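Saturday, late, kettle on

Kitchen table again, tea going cold next to me, and I said I'd write something down every night this week so I'm doing it even though my eyes are closing.

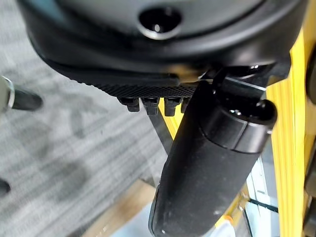 Anyway, the cupboard under the stairs. I'd promised myself I'd have the whole thing done by lunch and of course I was still on my knees in there at half past four with a torch between my teeth. Where does it all come from? I moved in with two suitcases and a lamp! I found three umbrellas, the good scissors (missing since the spring), a bag of bags, and the box from the Elitholm heater, which I'd kept in case I ever had to send it back. The guarantee ran out ages ago. The box has gone in the recycling and I felt quite brave.

Erlinda came round at eleven with custard tarts and said she'd only stay ten minutes, and then she stayed till three, bless her. She's ruthless. She holds a thing up, looks at me, and if I don't answer straight away it goes in the charity pile. I lost a perfectly nice fondue set that way. I did rescue the blue jug when she went to put the kettle on, and it's now hidden behind the flour, so if she ever reads this – sorry, Erlinda.

The big job was the screws and hooks and odds and ends. Dad's old biscuit tins, mostly, all rattling about with goodness knows what inside. I tipped the lot out on newspaper in the hall and sorted them into jam jars, which was lovely for the first hour and then really wasn't. There was an unopened packet of 300 picture hooks in there. 300! I own four pictures. Haris says he'll have some for the hall at the Wurton Road centre, so that's a few gone at least, and he's picking them up when he drops my ladder back. I'm not holding my breath about the ladder.

I had a go at the shelf as well. The left bracket has been hanging by one screw for as long as I've lived here, and I'd convinced myself it needed a man with a proper drill. It needed a fatter wall plug. Took me a quarter of an hour, most of it spent looking for the pencil, which was in my hair. The shelf now has the jars along it, with the iron at one end and the shoe polish at the other, and I keep getting up to open the door and look at it.

My step thing says 4,000, and I never left the house apart from the bins. Up and down that hall all day! My knees feel every one of them. I had a bath with the last of the nice salts and then beans on toast, and the one tart Erlinda had missed.

Still to do: the hoover attachments (I don't know what half of them are for and I'm scared to throw any away), the coats, and Mum's sewing box, which I opened and shut again. I got as far as the smell of it and the pincushion shaped like a tomato. Not tonight. I'll do it with my sister when she's up, I think, with a glass of something.

Oh, and I must ring the Virk people about the gutter before they shut for the week on Wednesday dinner time. I wrote it on my hand and then had the bath.

Bed now. The stairs cupboard light is still on, I can see it under the door from here, so I'll have to get up again anyway.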